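サポートチケット：配膳・調理補助アームの動作停止と持ち替え手順について
製品：Brestard アームユニット(厨房向け)
制御ソフト：Ilix
設置先：社員食堂 Brinis 店
状態：対応中(設定変更後の経過観察)
優先度：中

【お問い合わせ内容】
7月の切り替え以降、昼の仕込みでアームが一時停止する回数が増えています。止まるのは汁物の工程で、お玉を鍋に近づけるところです。エラー音は鳴らず、画面に「接触監視 待機」と出たまま動きません。再開ボタンを押すと続きから動きますが、そのたびに担当者が持ち場を離れて押しに行っています。
当店は昼に700食を出しており、汁物の仕込みは10時までに終える必要があります。導入前は汁物に専任を置いていましたが、今は盛り付けと兼任です。停止が続くと盛り付けの列が止まります。

【サポート 一次回答】
ログを送付いただきありがとうございます。停止はすべて接触監視によるもので、モーターや配線の異常を示す記録はありません。次の点をご確認ください。
1. 鍋を置く位置が登録時と変わっていないか
2. お玉の種類を変更していないか
3. 速度設定の値

【お客様 返信】
1. 鍋の位置は目分量です。洗い場の担当が戻すので日によってずれます。
2. お玉は6月に柄の長いものに替えました。登録は変えていません。
3. 速度は80です。
なお、現場では「止まるのは自分の置き方が悪いからだ」と受け取っている人がいて、鍋に触りたがらなくなっています。原因がはっきりしたら、そのまま伝えられる文面でいただけると助かります。

【サポート 二次回答】
お玉の登録が旧型のままのため、制御側が先端の位置を実際より手前に計算しています。鍋の位置ずれが重なると、縁に近づいた時点で監視が働きます。監視は正常に動作しており、担当の方の操作ミスではありません。朝礼等でこのままお伝えいただいて構いません。
対応手順は次のとおりです。
・Ilix の「器具」画面で旧型のお玉を無効にし、新しいお玉の全長を入力する
・「鍋位置」画面で基準位置を取り直す
・汁物工程の速度を80から15に下げ、鍋を空にした状態で一巡させる
・停止がなければ速度を段階的に戻す
接触監視の解除は行わないでください。

再登録の前に、Ilix のシミュレーション画面で器具と鍋の間隔を見ておくと調整が早く済みます。確認用の画面を添付します。
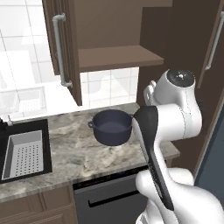 添付1：シミュレーション画面。お玉の先が鍋の右の縁に接近した姿勢

お玉と鍋の縁がこの程度まで近い姿勢では、鍋が少しずれただけでも監視が働くことがあります。基準位置を取り直す際は、縁との間に余裕を持たせてください。

【お客様 返信】
器具の再登録と基準位置の取り直しを行いました。速度15では停止なしです。80に戻すと一度止まったため、今は中間の値で使っています。仕込みの終わりは以前より遅くなりましたが、10時には間に合っています。
鍋の位置は作業台に目印のテープを貼りました。洗い場の担当にも説明済みです。
別件で、再開ボタンを盛り付け側にも増設できますか。兼任の体制は今後も続くので、持ち場から押せるようにしたいです。

【サポート 三次回答】
増設ボタンは子会社の Bai が取り扱っています。ただし、アームの動作範囲が見えない場所からの再開は認めていません。盛り付け台からアームと鍋の両方が見えるかどうか、配置図をお送りください。確認のうえ、見積もりを手配します。
速度は当面、現在の値でお使いください。次に停止した場合は、再開ボタンを押す前にログを保存してください。

【社内メモ】
器具を交換した際に登録変更を促す表示が出ない件は、開発に起票済み。配置図の受領待ち。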